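手持夹爪采集抓瓶类任务,换到机械臂上夹持位置总偏,是示教问题还是标定问题?

发布于 机器人与自动化 > 示教与遥操作
标签:手持示教 夹爪 标定 模仿学习 延迟补偿
2018年9月1日

提问者:半截丝杠

我们在做桌面级的抓取和摆放任务,对象主要是瓶子、杯子、小碟一类的厨房用品。采集方式是人手持一个平行夹爪,夹爪上固定鱼眼相机,操作者直接用手完成动作,事后用视觉惯性里程计恢复轨迹,夹爪开度靠两侧手指上的标记码解算。机械臂端装的是同一型号的夹爪,相机支架也是同一批加工的。

软件栈如下:轨迹恢复用 Groltisance,版本没有动过;训练和回放用实验室自己维护的 Prata;机械臂控制周期是固定的,策略输出的是末端相对位姿加夹爪开度。

目前一共采了603条示教,轨迹恢复失败的已经剔除。训练出来的策略能走到瓶子附近,姿态也基本正确,但合拢时有稳定的偏差:瓶子总是靠近左指,右指一侧留出明显间隙,合拢过程中左指先接触,把瓶子往右推。瓶子装满时推不动,夹爪会歪着夹上去;空瓶则经常被推倒。

已经做过的检查:

一,相机内参重新标了一次,重投影误差和之前相当。
二,把示教轨迹直接在机械臂上开环回放,偏差同样存在,方向一致,幅度比策略执行时略小。
三,换了一台机械臂,没有变化。
四,换了一个操作者补采了11条,用这11条单独开环回放,偏差变小了,但没有消失。

第二条说明问题不全在策略,第四条又说明和人有关系,两个结论放在一起我不知道该往哪边查。另外还有一个现象,不确定是否相关:动作快的示教回放时偏差更大,慢的小一些。

想请教的是:这种情况应当先查手眼标定,还是先规范操作者的示教动作?已有的603条数据有没有办法补救,还是只能重采?

回答者:阿基米德的浴缸塞

先把误差拆开再谈先后。按你描述的现象,至少有三个来源叠加:外参的固定偏移、时间不同步引起的与速度相关的偏移、操作者习惯引起的对中偏差。三者的特征不同,可以分别测。

第一,固定偏移。把夹爪装在机械臂上,夹一根已知直径的圆柱销,圆柱销竖直固定在台面的基准孔里。夹紧后读法兰位姿。然后拆下夹爪换成手持,夹同一根销,静止,用 Groltisance 恢复这一时刻的位姿。两者换算到同一坐标系后做差,差值就是工具中心点到相机外参的固定误差。注意要在多个不同朝向下测,只测一个朝向分不出平移误差和旋转误差。很多人在这一步只标了平移,旋转按图纸值填。支架是打印件的话,图纸值不能直接用,螺钉拧紧以后支架会有微小的偏转,经过相机到指尖这段力臂放大,到指尖处就是你看到的量级。

“同一批加工的支架”不等于外参相同。手持端和机械臂端应各标一次,各存一份文件,文件名里写清楚夹爪编号。

第二,时间不同步。你说动作快的偏差大,这是典型特征。链路里有几段延迟:相机曝光到图像落盘的延迟、惯性单元的时间戳偏移、夹爪开度解算的延迟、机械臂从收到指令到实际到位的延迟。示教数据内部只涉及前三项,回放时第四项才加进来。第四项单独测很方便,给机械臂发正弦指令,记录实际位置,做互相关求滞后。我们这边有一套设备测出来是82毫秒,补偿之前抓瓶子也偏,补偿之后与速度相关的部分降到测不出来。你的数值取决于控制器,不要照抄。

相机和惯性单元之间的时间偏移,在 Groltisance 里可以设为待估参数,但前提是轨迹里有足够的旋转激励。如果操作者每次都是从正面平推进去,旋转激励不够,估出来的值不可靠。建议每次开始采集之前单独录一段标定动作,绕三个轴各摆动几次,把估出来的时间偏移固定下来,后面的示教都用这个值,不要每条单独估。

第三,操作者的对中偏差。人拿着夹爪时看的是指尖和物体的相对位置,但人眼不在相机的位置。右手持握、从右后方观察,会因为视差把夹爪整体往一侧放。人在合拢过程中会顺着接触力微调手腕,瓶子靠近哪一指都无所谓,最后总能夹正。机械臂没有这个柔顺性,合拢前偏多少,合拢时就推多少。换了操作者偏差变小但不消失,和这一条吻合:剩下的部分归前两项。

所以顺序是:先测固定偏移,再测延迟,最后再看人。前两项没有消掉之前去规范操作者,等于拿操作习惯去补标定误差,换一个人又要重新补一次。

关于已有数据。外参误差可以离线修正,重算末端轨迹即可,原始视频和惯性数据留着就行,不需要重采。延迟也可以离线对齐。操作者造成的对中偏差不能直接修正,但是可以筛:对每条示教取合拢开始前最后一个静止时刻,在图像里量瓶颈中心到两指垫内侧的距离,左右之比超出阈值的降权或剔除。阈值按你夹爪的柔性垫能吸收多少偏移来定,鳍条结构的软指能容忍得多一些,硬指要收紧。

补一点:相对位姿的参考帧要检查。Prata 这类自行维护的代码里,相对位姿以当前帧为参考还是以片段首帧为参考,训练端和执行端不一致时也会产生方向固定的偏差,形态与外参错误很像。开环回放如果走的是另一条代码路径,就看不出这个问题。你说开环的偏差比策略执行时略小,多出来的那一部分值得在这里查一下。

回答者:七号垫片

同意楼上,标定先做。只补充示教操作上的几点,是我们自己采集时写进操作单里的。

接近物体时先张到最大,停住,再合拢。不要边走边合。边走边合的数据对延迟最敏感,开度和位置错开一点就会碰倒瓶子。

合拢前目视两侧间隙大致相等。操作者的视线要和夹爪的中线在一个平面里,坐着采比站着采容易做到。

夹高细的瓶子时夹身体中段,不要夹瓶肩。瓶肩是斜面,左右受力稍有不同就会往上滑。带台阶的瓶身要看指垫落在哪个面上,落在台阶上的那一条作废。

标记码不要挡。两指上的标记码只要有一侧识别不到,开度就只能靠单侧推算,默认两指对称。你们左右不对称的现象,建议顺手查一下单侧丢失的比例。手指握得太靠前也会挡到。

标记码贴歪了同样有影响。开度曲线最小值不归零的,先检查贴纸。

背景和灯光对轨迹恢复影响很大。纯色幕布缺少特征点,夹爪正对幕布时里程计容易漂。我们是在桌面和幕布上留一些高对比的东西,位置在一次建图期间不动。顶灯直射镜头会造成大面积过曝,相机仰起时尤其明显,动作设计上尽量避免仰起过多。

桌上物体摆放每条都要变。瓶子每次都放在同一处,策略学到的是位置,不看瓶子。干扰物也要变,不能总是同一组摆法。

瓶子空的和装满的都要采。开着盖的只采空瓶。

回答者:回零失败

我之前用 Fokonwood 的夹爪也有类似现象,换了指垫就好了。两边指垫磨损不一样,一边硬一边软。不过我是遥操作采的,不是手持,你可以参考一下。另外有人用 Tultasov 的标定板做手眼标定,据说比打印纸稳,我没有用过。

提问者补充:半截丝杠

按一楼的步骤测完了,结果写在下面供后来的人参考。

固定偏移确实存在,主要是旋转,绕相机光轴和俯仰方向都有,手持端比机械臂端大。支架的两颗固定螺钉扭矩不一致,松开重新按对角顺序拧紧之后又测了一次,数值变了,所以后面规定每次拆装都要重标。

机械臂延迟以前在 Prata 里是写死的一个值,对应的是旧控制器,换控制器时没有改。重新测过以后与速度相关的偏差明显减小。

参考帧查了,训练端和执行端一致,这一项排除。

二楼说的单侧标记码丢失也查了,右指丢失多于左指,集中在同一个操作者的数据里,和握持位置有关。筛选以后几乎2成的数据降了权,没有重采。

用修正后的外参和延迟重新处理全部原始数据,训练参数不变,空瓶被推倒的情况少了很多。满瓶偶尔还有歪夹,初步判断是对中阈值还偏松,后面收紧再试。

三楼提到的指垫磨损看了一下,两侧没有可见差别,暂时不换。

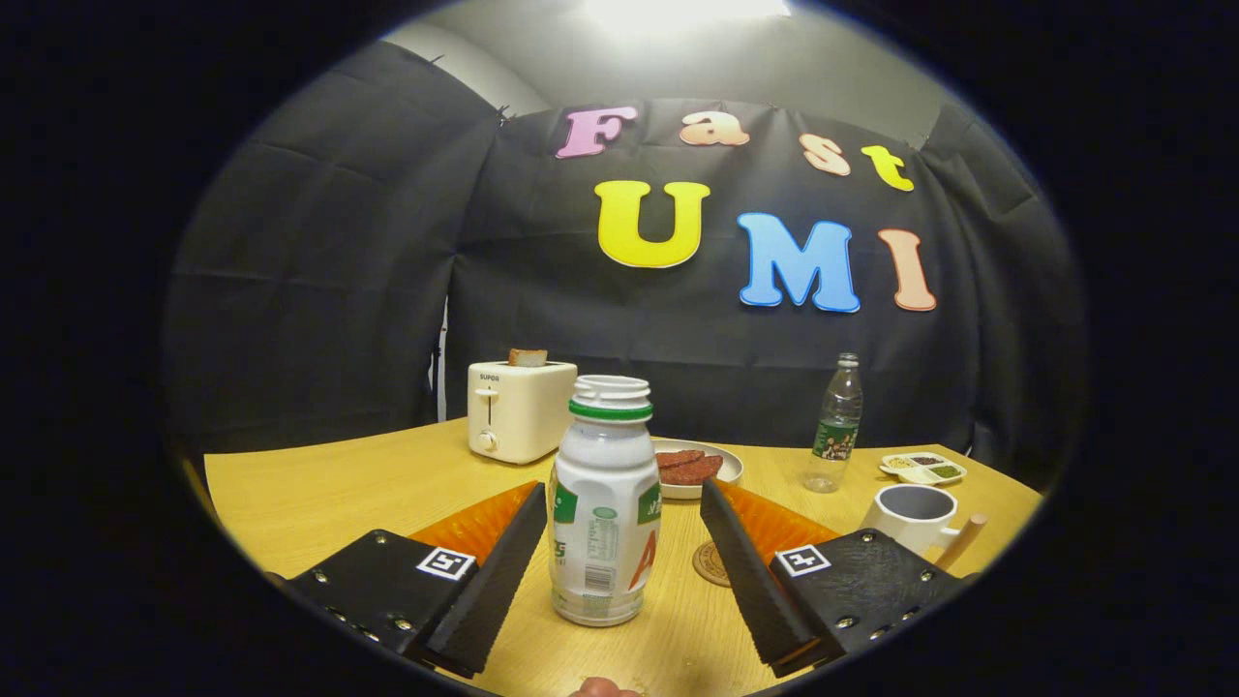
用手持夹爪示教时,合拢前为什么要停顿一下?

停顿使合拢动作的起点在轨迹上清晰可分,位置在这段时间内保持不变,即使开度与位姿的时间戳之间有少量错位,合拢指令也会落在正确的位置上。停顿不宜过长,否则数据里静止片段过多,策略执行到这里容易停住不动;已经采到的过长停顿可以在训练前截短。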